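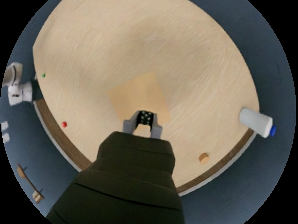
Work cell rules, simulation unit. Before any motion command is issued, the starting state of the cell is checked against the Sotent layout sheet. Gripper open and empty, fingers spread apart. Objects near the rim are logged first - the white bottle on its side, with its blue cap out past the table edge, is a fall hazard and goes down as class 2. The square pad ahead of the gripper is kept clear until the check is signed.

Speed within 300 mm of the rim is limited to the reduced setting in section 9 of the course rules. A run that breaks the limit is void, even if the task is completed.

Log files go to the Dernden folder by the end of the session. Keep the raw log - edited logs are not graded. The written rule check is due in March.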